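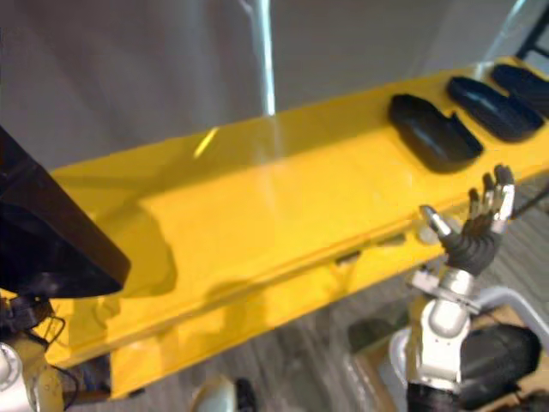

Minutes taken by Lewis Imrie

Gidlow Ward Political Discussion Group
Minutes of the meeting held on 15th January

Present: Abundio Hinojosa (chair), Lewis Imrie (minutes), and eight other members. Apologies were received from the Ponce Street branch.

1. Minutes of the last meeting
Agreed, with one change. Under item 4, "the leader's office" should read "the leader's press office".

2. Matters arising
The letter to the county about polling station opening times has been sent. A short reply has come back saying it was passed to the elections team. Lewis to write again if there is nothing further by the next meeting.

3. The leader's approval figures
The chair introduced the paper on how voters in the ward see the council leader. He said the leader's personal ratings had held up since July while support for the council's record had dropped, and asked members what they made of the gap.

Several members felt people liked the leader because he turned up to things and answered his own post. One member said this would not last if the bus cuts went ahead. Another thought the question had been badly put, as it asked about the leader first and the bus cuts straight afterwards.

There was a long exchange about whether the press was too soft on him. The Gultberg hustings report was mentioned - it gave seven paragraphs to his speech and one to the questions. The chair asked that members keep to the paper.

It was agreed that the group would not issue a statement on the figures. Two members asked for their disagreement to be noted.

4. Doorstep survey
The draft has 10 questions. Members thought this too many for a cold evening. Questions 8 and 9 to be joined together and the one on national party loyalty taken out. The word "competent" to be replaced with "good at the job".

The Prundo estate will be done first. It should take about nine evenings if enough people come forward. A sheet was passed round for names.

5. Speaker for July
Two suggestions were made, one on postal voting and one on the second chamber. Postal voting was preferred on a show of hands. Abundio to make the approach.

6. Any other business
A member asked whether papers could go out earlier. Lewis will try for a week before, but needs items in good time.

The next meeting will start half an hour later than usual. Room to be confirmed by email.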